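The Houses Remember Their Colours

A conversation with Precious Dela Peña on paint, rented rooms and the neighbours of Bañez Street

By Jhun Calimlim
18/10/2025

Precious Dela Peña has painted the insides of other people's houses for 17 years. When I arrive to her workshop in Drirnton she is scraping a tin lid with a butter knife, and she asks me to wait until the lid is clean. Then she makes the tea.
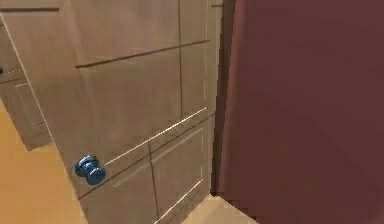
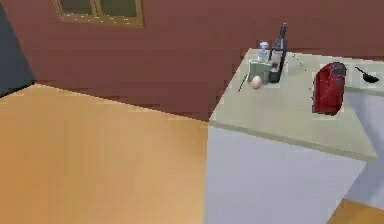 Maroon walls in both.

I wanted to speak with her about how families choose the colours they live in, and why so many of us in rented houses never choose at all. She has strong opinions on this. "People tell me they want neutral," she says. "I ask them, neutral for who? For the next tenant? You are the one eating breakfast there." She is not against white or grey, but she wants that the person can say why. The dark colours make her clients the most afraid. A maroon wall, she says, is something they admire in another person's home and refuse in their own, even when it would sit very well with an orange-tan floor or with a pale green countertop. "They think dark paint is a decision for rich people. It is the same price in the tin."

She grew up in a house with one colour only, a light yellow which her father bought in a large quantity from a closing shop. The bedroom was yellow, the bathroom was yellow, also the letterbox. When she was 9 she asked for a blue shelf and her father answered that the yellow was not finished yet. "It was not finished when I left home either," she says. "My mother still has some in the garage. I checked in February. It has a skin on it like custard."

Her first paid work was for a neighbour on Bañez Street, a retired bus driver who could not lift his arm above the shoulder. He wanted the kitchen done before his daughter came to visit. Precious had never painted a ceiling and she did it last, after the walls, so the drops fell on everything she had finished. She had to do the walls again. He paid her for both times, although she told him not to. "He said, you worked two times, I saw you. I was ashamed and also very happy with the money."

After this the work came from one house to the next one. She has never advertised. Her van carries the name Trarna, which is the name of the business, and I had supposed that it was a family word. She laughs at this. It was already painted on the van when she bought it, in good lettering, and she registered the name because it would be a pity to cover it.

I ask what has changed in the trade. She thinks for a long time before she answers. The paint is better, she says, and it smells much less. The customers are in more of a hurry. They come with a colour saved on the phone and they hold the phone against the wall, and she must explain that a screen has its own light inside and a wall has not. For this reason she paints a sample board, as big as a tea tray, and she leaves it in the house for three days. The customer must move it from one room to another, morning and evening. Some are annoyed by the delay. One woman returned the board after an hour and ordered a green called Amby, and then telephoned in the night to say that it had become brown.

"It was the lamp," Precious says. "I told her to change the bulb before she changes the wall. She changed the bulb. I lost a job, but she sends me her cousins."

With the landlords it is more difficult. Many leases in Drirnton forbid any painting, and she will not work in a rented flat without a letter. She has written such letters herself, at the kitchen table with the tenant, and she says that the owner often agrees if the request is polite and the colour has a name and a number. Once an owner refused, then came to see the sample board, and finally asked her to paint his own hallway.

She keeps a notebook with every colour and every address. It has 238 entries now, in pencil, with small remarks beside them: "dog", "good light", "do not park on the grass". I ask if she could do without it. She says that she could find most of the houses by memory, but the tints no. A customer calls after many years because a chair has damaged the wall, and wants the same colour exactly, and of course the old one has faded.

"I give them the real colour and they say it is wrong," she says. "So I mix it a little bit tired. Then they are pleased."

Her own kitchen, which she shows me when I am putting my coat on, is half finished. One wall is primed and there is masking tape along the skirting board. She has been deciding since the winter. Her sister votes for terracotta and her son has asked for black, and the board is leaning near the kettle with a colour on it that I would call mustard. I ask if it is not a kind of yellow.

"Do not tell my mother," she says, and she turns the board to face the wall.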